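Print this article
E-mail this article

Let the robot club be slow
By Anayeli Solís
16 June 2023

I have been going along to the after-school robotics club for two years now, mostly as the parent who unlocks the supply closet and knows where the extension cords are, and I have an opinion to get off my chest. We should stop asking these kids to put on a show.

At the spring meeting one of the other parents (a nice man, I like him) asked why our club doesn't build the kind that fight. His nephew's school has those. Ours has an arm, and this term the assignment was to get the arm to put fruit in a basket. He said it sounded a little dull, and I could see a few heads nodding, and I sat there and said nothing, which I've regretted ever since - so here I am writing it down instead. 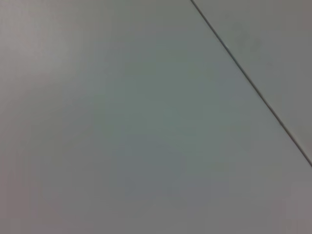

Hala Farouk runs the club, and she made one rule in the first week that I thought was crazy. Before you change any code, you look at what the wrist camera sees and you write it in the notebook. Every time! The kids groaned. Half of what that camera gives you is plain gray nothing, and a fourteen-year-old does not want to write "gray" in a notebook. But I watched it change how they argue. In the fall it was all "the robot's being stupid." By spring it was "well, what did it have to go on?" I would pay good money for the adults in my life to ask that.

The team I sat with most calls itself Rurnolar, and don't ask me where they got it. They have a rival team across the room called Kandis, and the two of them spent a whole afternoon fighting over whether the arm should come at a pear from the fat end or the stem end. I went in thinking a pear was a pear. They drew it on the whiteboard, they erased it, somebody drew it again with angry arrows. Two hours, gone, and I drove home thinking about pears.

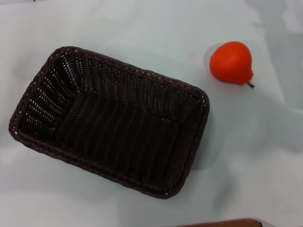

Then there's the basket, with that thick braided rim. You and I drop a piece of fruit over the side without a thought. A program has to be told how high to lift, and where to let go, and the kids had to work all that out for themselves and be wrong in front of each other. Rurnolar logged 68 tries in their notebook over the term. I've read it cover to cover, and it's better than most of what I get from the library.

Now the district wants us in the showcase in July, eight minutes a team, with a crowd and a buzzer. Fine. I'll bring the snacks. But I've already heard talk of swapping the fruit task for something "more exciting," and I wish people would leave it alone. Give those eight minutes to a kid with a notebook and let her explain try number 31 - she'll tell you more about robots than a cage match will.

Hala hasn't decided yet. If you have a kid in the club, tell her what you think before the summer sign-up sheet goes out.

Print this article
E-mail this article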